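4. Folding practice with the hand-held gripper

This section is for club members who already finished section 3 (mounting the fingers and checking the camera). Please read all steps one time before you begin. The task is to fold one hooded sweatshirt on the white table, and to record it so the Sirex software can use it later for training.

4.1 Preparing

1. Put the garment on the table and let it fall in a natural way. Do not smooth it.
2. Check the screws of both fingers with the small key from the Ritchie box.
3. Open and close the gripper 7 times, slowly. It must move without a click.
4. Start Sirex, choose "New session" and write your name.

Note: Dark clothes on a white table are difficult for the exposure. Wait until the preview is stable before you press Record.
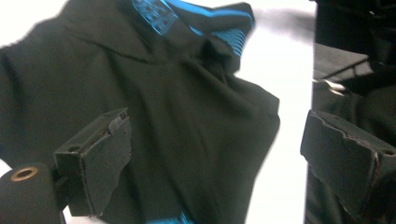
4.2 Recording

5. Hold the gripper above the garment and keep still for a moment.
6. Find the hood first. Take it by the edge and pull it flat, away from the body of the sweatshirt.
7. Bring the sleeves to the middle, one after the other.
8. Fold from the bottom to the top, and open the fingers fully before you lift away.
9. Press Stop. One recording should be not longer than 30 seconds. If it is longer, delete it and begin again from step 1.

CAUTION: Do not put your free hand between the fingers when the gripper is closing.

CAUTION: Do not pull on a zipper or a cord. The grip layer tears easily, and we had to order new sheets from Grulberg in December.

Each team should bring 200 good recordings before the Prirkalon competition. A recording is good if the hood stays in view until step 7 and the garment does not leave the table.

Text by Euan Moffat, revised 2020-01-12

Comments

kdrummond: Step 3 should also be done after a change of fingers, please add it. Kenneth

tess_b: Our team has 17 so far. Does a sweatshirt without a hood count?

Euan Moffat: No, sorry, only with a hood. Kenneth, I will add it.

Contact the robotics club | © Robotics Club | Back to top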